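The Haneo Lidded Canister, Large: three months of keeping things in a thing

Reviewed by Wumpini Gbeho
2020-04-18

I bought the Haneo canister in January, when I still believed that a tidy kitchen was a matter of owning the right pots to put things in. I now own the right pots. The kitchen is much as it was, but the tea is easier to find.

I should say at the start that I paid for this myself, from Jullodari, a shop in Pickering that sells candles, door stops and a great many signs telling you what room you are in. There was no discount. The woman at the till wrapped it in so much tissue that I had to carry it out in both arms like a christening.

What you get

One canister, cream, in the larger of the two sizes. One gold lid. One leaflet in four languages, all of which tell you not to put it in the dishwasher. Haneo says it will hold 800 grams of flour. I got 700 in before it began to come over the side, and I was patting it down with the back of a spoon like a man burying a hamster. If you bake, and you buy flour in kilo bags like everybody else in the country, you will be left with the end of a bag, folded over and pegged, standing next to the canister you bought so as not to have a folded bag with a peg on it.

I gave up on flour after a week and moved to pasta. Spaghetti is too long. Penne is fine, though you have to remember how long it wants boiling, as you have thrown the packet away. I wrote the time on a slip of paper and put it in with the penne, and boiled it.

The lid

Most of what I have to say concerns the lid. It is a handsome lid. It catches the light in the mornings and people remark on it. It fits by sitting on top and being heavy enough to stay there, with a thin clear ring round the inside which the leaflet calls a seal. I would call it a suggestion. Ginger biscuits kept their snap for two days and by the fourth could be rolled up.

It also has no knob. You lift it by the rim, with your fingertips, and if you have butter on them you don't lift it at all. My mother, whose hands are not what they were, tried it once and asked for the old tin back. I think a maker of canisters might reasonably be expected to have met somebody's mother.

The gold finish has held up better than I expected. There is a faint scratch where I put it face down on the draining board, and some dulling near the edge from thumbs. Wipe it with a soft cloth. I used the green side of the sponge on one small patch so that you don't have to, and you don't have to.

What it is good for

After the biscuits I stopped thinking of it as a food container and things improved at once. The mouth is wide, so a whole hand will go in, and this turns out to be rarer than you'd think among storage jars, most of which seem to be designed for otters. It has since held wooden spoons, dog biscuits, seed packets, and the household's entire supply of batteries, dead and living, mixed.

It is best of all for bottles. The tall ones that fall over in cupboards will stand up in it quite happily, and you can get hold of them by the neck without knocking anything else down. Leave the lid off and lean it somewhere behind.

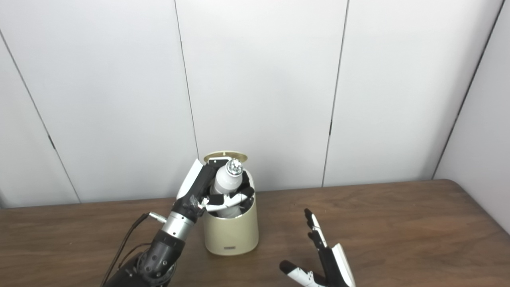 Against the Inudar

I can't review the Haneo without mentioning the Inudar, which my sister has and brings up. The Inudar is a plain steel canister with a clamp. It is ugly in the way that things in hospitals are ugly, and it shuts with a noise you can hear upstairs. Biscuits kept in it for ten days were perfectly good. I know this from eating them.

It costs less, too. On the other hand it is narrow, the clamp bites, and it looks on a shelf as if it has been left there by someone servicing the boiler. The Inudar also dents. Hers has been dropped twice and now sits at a slight lean, which she says she doesn't notice.

If you want food to stay fresh, buy the Inudar. If you want people to think you have food and that it is fresh, the Haneo has it beaten.

What other people say

I looked this up late one evening instead of going to bed. On the site I usually use there were 3,873 reviews of the large canister, and 1,008 of them gave it full marks. A good number of those were written on the day it arrived, by people who had not yet put anything in it. Several praised the box. One man had given it a single star because he had ordered a kettle.

Among those who'd had it longer, the complaints were the same as mine: the lid, the missing knob, the flour. There were also a few about the feet, which are little clear pads that come unstuck. Mine have stayed on except for one, and I found that in the dog's bed.

Cleaning

By hand, warm water, ordinary washing-up liquid. Dry the inside properly before refilling or everything clumps. The smell of coffee will not come out whatever you do, so decide early whether it is going to be the coffee one. Mine was the coffee one for nine days, and the seed packets still have a touch of the breakfast table about them.

Scores

Looks: 9 out of 10
Keeping things in: 8
Keeping air out: 3
Lid, as a lid: 4
Lid, as an ornament: 8

Would I buy it again? I have bought the smaller one. It was on the counter at Jullodari next to the till, and I had my purse out already.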